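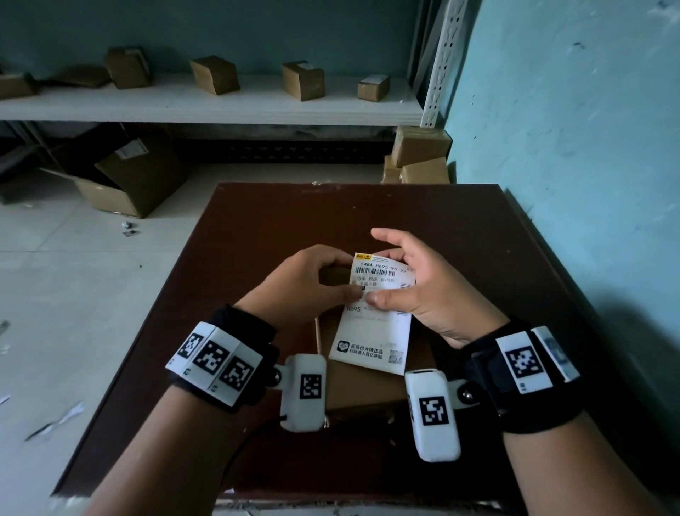 4. Setting up the Pamel label printer

Right, so you've got the Pamel out of its box and found somewhere flat for it. I keep mine on a shelf next to the kettle, which I wouldn't recommend, but it's the only spare socket I have.

1. Plug the power lead into the back, then into the wall. Leave the USB cable alone for now!

2. Lift the lid by the two green tabs and drop in a roll, with the labels feeding from underneath. (I had mine the wrong way up for a whole Friday and got 9 blank labels in a row.)

3. Pull the first label through until it pokes out of the slot, then close the lid until both sides click.

4. Hold the feed button until the light blinks twice. The printer will spit out a label or two while it measures the gap between them.

5. Now connect the USB cable and open Clamum on your computer. Go to Devices, choose Add, and type in 3569 when it asks for the pairing code.

6. Set the darkness to 89. The default is fine for addresses but a bit faint for barcodes, and my local depot is fussy.

Note: if Clamum can't see the printer, close it, wait for the light to go steady and open it again. Pascal Pichon on the Flasamari forum put me on to that one and it's worked every time since.

Caution: the metal strip under the lid gets hot on a long run. Give it a few minutes before you change the roll, and don't go poking at a jam with scissors (a bit of card does the job).

7. Print a test label and stick it on a scrap of box. Rub it with your thumb. If the ink smears, you've probably got the wrong type of roll in, so check the core for the word "direct".

The print head wants a wipe every 4000 labels, and I've covered that in section 7.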